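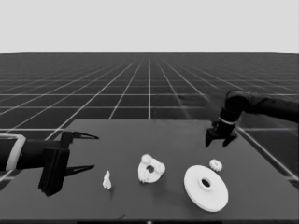

Two Arms, One Gearbox

The student robotics group at Calloway spent most of its spring term on a problem that takes a person under a minute: putting together a small planetary gearbox. The team has two simulated arms, a table and a set of loose parts. It had completed 236 full assemblies by the end of April, out of 944 attempts.

Réka Takács, a third-year mechanical engineering student, chose the task. A planetary gearbox has to go together in a certain order, and the gears will not seat unless their teeth line up. A single arm can manage some of the steps. With two, one gripper can steady a part while the other lowers its mate into place, and the controller then has to keep the arms from hitting each other.

The work is done in simulation for now. Bouchra Ouazzani wrote the reset routine, which moves the parts to new positions before every run. Early versions left them too close together, and the grippers could not get their fingers around a gear without pushing its neighbor. She added a minimum spacing and ran the whole set again.

Contact is the harder part. When two gears touch at a bad angle, the physics engine can push them apart with far more force than real plastic would produce. "You get a gear leaving the table at speed," Takács says. "We cut the time step in half and it mostly stopped. The runs take twice as long."

Most of the remaining failures come in the last 2 mm of insertion. Pei-shan Wan is testing a search motion in which the wrist turns the gear back and forth by 4 degrees while pressing down lightly. Her first results are better on the small gears than on the larger parts, where the grip tends to slip.

The group will enter the Virkorero student assembly contest in August, which uses physical arms. Entry papers were filed on 16 May 2019. Wan expects to spend the first weeks of summer measuring friction on printed gears — the simulator still uses a default value.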